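Hudevine voucher

The Hudevine voucher is a prepaid certificate for a day's sea angling, sold by the charter boats of Flerkthorpe and bought almost entirely by people who do not fish. It entitles the bearer to one place on a scheduled trip, the loan of a rod and a hot drink of unspecified type. The name comes from the Hudevine, the first boat to accept them, which has since been sold, renamed and sold again.

Origins

Charter fishing at Flerkthorpe was for many years a cash trade, arranged on the quay the evening before and cancelled on the quay the morning after. The voucher was introduced by Preben Ravn, then skipper of the Hudevine, who had noticed that his boat was full in summer and his bank account empty by December. A certificate sold before Christmas brought in money at the right end of the year, and the fishing could be dealt with later.

The first issue ran to 100 certificates, typed by Ravn himself and numbered by hand. Number 7 was issued twice, and both holders arrived for the same trip. The boat took them both, and the numbering was afterwards handed to Margareta Pascu, who kept the harbour booking office and had views on carbon paper.

Terms of use

A voucher is valid for two years from the date of purchase. It may be passed to another person but not exchanged for money, fish or fuel. Bookings must be made at least four days ahead, and the skipper's decision on the weather is final. A trip called off before leaving harbour does not use up the voucher. A trip abandoned at sea does, a rule that has produced most of the surviving correspondence on the subject.

Bait is included. Lunch is not, and passengers are advised to bring their own in something with a lid.

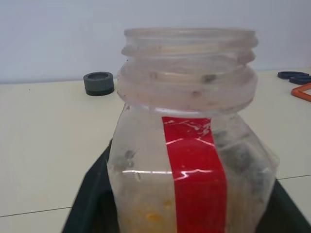

Clear plastic jar with a wide threaded neck and a strip of red tape.

Seasickness is covered by a separate paragraph on the back of the certificate, added at the request of the skipper Baltasar Figueroa. It states that feeling unwell is not grounds for a refund, nor for turning round. The paragraph is printed in the smallest type on the sheet.

Redemption

A good share of vouchers are never used. The usual explanation is that they are given to relatives who once mentioned liking the sea. Sorin Furtună, whose pamphlet The Unfished Day remains the only lengthy treatment of the matter, argued that the unused voucher was the trade's most dependable catch. The skippers objected to the remark and then reprinted it on a tea towel.

Holders who do turn up tend to do so in the final fortnight before expiry, whatever the month. The boats keep spare places for them - fewer than are needed, by general agreement. Extensions are at the skipper's discretion and are said to be granted more readily by letter than by telephone.

Later versions

The neighbouring harbour of Cunurum brought out its own certificate, the Quispe, named after the boat that runs most of its trips. It offers half a day in place of a whole one and comes in a stiff card folder, which buyers seem to prefer. The two are not interchangeable, though attempts are made every season.

The Flerkthorpe certificate was redrawn by the illustrator So-yul Cho and reissued on 3/3/24. Her design shows a cod looking over its shoulder. Older certificates with the typed heading are still accepted if in date, and a few of the expired ones hang framed in the booking office, including one of the two marked number 7.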